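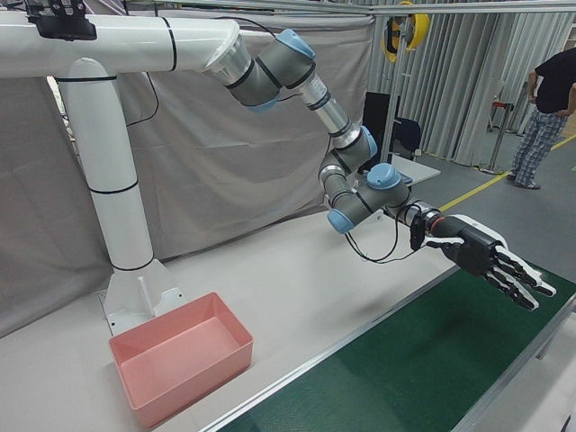

Abb. 1: Arbeitstisch in Raum 414 mit der rosa Kunststoffbox, rechts die dunkelgrüne Matte mit Aluminiumkante.

Ordnung am gemeinsamen Arbeitsplatz
Projektbericht im Modul Arbeitsgestaltung, Hochschule Skelimham, Standort Tiltstead
Abgabe: Donnerstag, 7. Mai 2020

1. Ausgangslage

Der Raum 414 wird von mehreren Gruppen aus verschiedenen Semestern benutzt. Jede Gruppe hat ihre eigenen Gewohnheiten, und darum war am Anfang des Semesters oft nicht klar, wo ein Gegenstand hingehört. Kleinteile blieben auf den Tischen liegen, Verlängerungskabel lagen auf dem Boden, und wer am nächsten Morgen kam, musste zuerst aufräumen. Im Rahmen des Projekts Pringle sollte ich untersuchen, wie man mit einfachen Mitteln eine Ordnung schafft, die auch nach mehreren Wochen noch besteht.

Neue Möbel waren nicht vorgesehen. Es ging um die Gegenstände, die schon vorhanden sind, und um ihre Plätze. Für kleine Anschaffungen standen 109 Euro zur Verfügung.

2. Vorgehen

Zuerst habe ich eine Woche lang beobachtet und notiert, welche Gegenstände am Abend noch auf den Tischen lagen. Danach habe ich mit den Gruppen gesprochen. Die Fragen waren einfach: Was suchen Sie oft? Was steht Ihnen im Weg? Die Antworten waren sich ähnlicher, als ich erwartet hatte. Am häufigsten genannt wurden Kabel, Schrauben und fehlende Ablagefläche.

Als Grundlage habe ich die 5S-Methode gewählt, die wir im zweiten Semester behandelt haben. Ich habe sie aber vereinfacht und nur 3 Schritte übernommen: aussortieren, einen festen Platz geben, den Platz sichtbar machen. Die anderen Schritte (reinigen, Disziplin erhalten) sind sicher auch wichtig, sie waren in der kurzen Zeit jedoch nicht zu prüfen.

3. Die Arbeitsfläche

Der Tisch hat eine hellgraue Platte. Daneben liegt die dunkelgrüne Matte, und zwischen beiden verläuft die silberne Kante aus Aluminium. Diese Kante haben wir als Grenze benutzt. Auf der grünen Seite wird gearbeitet, und dort soll nach dem Ende der Arbeit nichts liegen bleiben. Auf der grauen Seite darf etwas abgestellt werden, aber nur in einem Behälter.

Diese Regel wurde schnell verstanden. Ein Vorteil ist wohl, dass man kein Schild lesen muss, weil der Unterschied der Farben deutlich ist. Ich hatte vorher auch einen Versuch mit Klebeband auf der Tischplatte gemacht. Das Klebeband löste sich nach wenigen Tagen an den Ecken und sah unordentlich aus, deshalb wurde es wieder entfernt.

4. Die Kunststoffbox

Für lose Teile wird eine rechteckige Box aus rosa Kunststoff verwendet. Sie steht auf der grauen Fläche und wird am Ende des Tages geleert. Ich habe mit Absicht eine auffällige Farbe ausgesucht. Eine graue Box auf einem grauen Tisch wird leicht übersehen, und eine übersehene Box wird mit der Zeit zu einem Lager für alles.

In der zweiten Woche gab es Streit über die Frage, ob in die Box auch Werkzeug gehört. Einige Gruppen fanden das praktisch, andere mussten danach lange nach dem Werkzeug suchen. Wir haben beschlossen, dass Werkzeug zurück in den Schrank kommt. Die Box nimmt nur Teile auf, die noch am gleichen Tag gebraucht werden. Einen Deckel hat sie nicht bekommen, damit man von oben hineinsehen kann.

5. Kabel und Boden

Die Kabeltrommel in Gelb und Schwarz hängt oben an einer waagerechten Metallstange. Sie nimmt dadurch keinen Platz am Boden weg, was in einem Raum mit viel Durchgang eine echte Verbesserung ist. Kleinere Personen haben allerdings angemerkt, dass sie die Trommel schlecht erreichen. Eine Lösung dafür habe ich noch nicht gefunden.

Auf dem grauen Boden ist eine gelbe Linie markiert. Sie zeigt, bis wohin Stühle und Taschen stehen dürfen. Bei den Taschen funktioniert die Regel gut, bei den Stühlen weniger. Der schwarze Stuhl am weißen Schreibtisch wird oft zu einem anderen Tisch mitgenommen und nicht zurückgebracht. Auf dem Schreibtisch selbst gilt die Regel der leeren Fläche nicht, dort dürfen Notizen liegen bleiben.

6. Vorhänge

Die grauen Vorhänge trennen den Arbeitsbereich optisch vom übrigen Raum. Für die Ordnung haben sie zwei Seiten. Man arbeitet ruhiger, wenn der Hintergrund einfarbig ist, und man sieht auf dem Tisch schneller, was fehlt oder zu viel ist. Hinter einem Vorhang kann man aber auch Kartons verstecken, und das ist während der Projektzeit passiert. Ich schlage deshalb vor, die Vorhänge einmal pro Woche ganz zu öffnen.

7. Ergebnis und offene Punkte

Nach dem Ende der Beobachtung lagen abends deutlich weniger Gegenstände auf den Tischen. Eine genaue Messung habe ich nicht durchgeführt, das ist eine Schwäche dieser Arbeit. Auch waren in 2 Wochen nicht alle Gruppen anwesend, und das Ergebnis kann davon beeinflusst sein.

Am Standort Drikovton gibt es einen ähnlichen Raum mit größeren Tischen. Es wäre interessant, dort die gleichen Regeln zu testen, besonders die Trennung in eine Arbeitsseite und eine Abstellseite. Offen bleiben die Höhe der Kabeltrommel und die Frage, wer die Box leert, wenn am Abend die letzte Gruppe früher geht.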